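# Workshop Tips: Good Practice at the Bin-Picking Bench

Issued by the Lustov Shared Workshop. Revised Sunday, October 22, 2023.
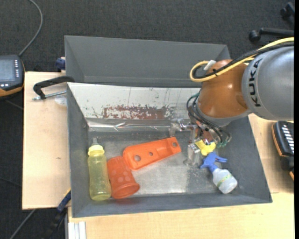 Sorcha Flanagan wrote in to object to the old rule that bins must be bolted down. In her view a pair of clamps holds just as well, comes off in a minute, and leaves the boards fit for other work. The rule has been amended accordingly, and the new wording appears in the first section.

These tips apply to everyone who sets up, runs or cleans a picking bench in the workshop. They supplement the maker's manual and the national safety rules for industrial robots. Where the manual is stricter, the manual applies.

## Bins and clamps

- Clamp every bin that the arm reaches into. Bolting is permitted but no longer required.
- Tighten clamps by hand, then push the bin firmly from each side. If it shifts, reset the clamp.
- Keep clamp handles and screws outside the programmed path of the arm. A screw that stands above the rim should be entered in the cell model as an obstacle.
- Line a chipped or scratched wall only after telling the person who maintains the vision settings. Shiny tape in particular can produce false edges, and a test run of 100 picks is required after any change of lining.
- Sand wooden boards lightly once a year, in March, and vacuum the dust before the arm is powered.

## Household items as test objects

Bottles, cups and toy parts are welcome in the test set. The following conditions apply.

- Empty and rinse all spray bottles, and let them dry with the head off. No bottle that has held bleach, oven cleaner or solvent may be used, even after rinsing.
- Baby bottles and cups that enter the test set do not go back to the kitchen. Mark them on the base with a permanent pen.
- Wash plastic items in warm water with a drop of dish soap. Scouring pads dull clear plastic and change the way it reads to a sensor.
- Discard any item with a sharp crack. Record the loss in the object list so that results from different weeks can still be compared.
- Clear and translucent items should make up part of every set. A set of plain, solid-colored objects gives a flattering score – and a poor idea of how the gripper will do in an ordinary home.

## Cables and hoses

Check the full length of each cable before the first run of the day. Bend the arm slowly through its widest path and watch the loops at the joints. A loop that pulls tight needs more slack; a loop that can catch on a bin rim needs less. Replace cut or brittle cable ties at once, and trim the tails flush.

Air hoses should be checked with the pressure on and the arm stopped. Listen at each fitting. A small leak can be found with soapy water on a brush, kept well away from connectors. Hoses from Torner and Cosberg have different outside diameters, and their fittings are not to be mixed.

## Handheld controls

- One person holds the control during manual operation. That person alone may start a movement.
- Place the control where it can be reached without leaning across the bench.
- Run its cable clear of chair casters. Casters flatten cable jackets, and the damage is easily missed on a dark carpet.
- Wipe screens with a dry cloth. Do not spray cleaner onto the keys.

## Reaching into the bin

Hands stay out of the bin while the drives are on. This includes the quick nudge to free a stuck object, which accounted for all 4 of the incidents entered in the workshop log last year. Stop the arm, confirm the stop on the control, and then reach in. Long tongs are not a substitute for stopping.

After a gripper change, run the first cycle at reduced speed with an empty bin. Finger parts should be checked for looseness after every 47 hours of running, or sooner if a grip begins to slip.

## Records

Enter faults in the bench book on the same day, with the name of the person who found them. Form 2093 is used for any contact between the arm and a bin wall, however slight. Completed forms go to Bernadette Quinlan in the Londoño Room, who also keeps the spare clamps, the approved tape and the key to the parts cabinet.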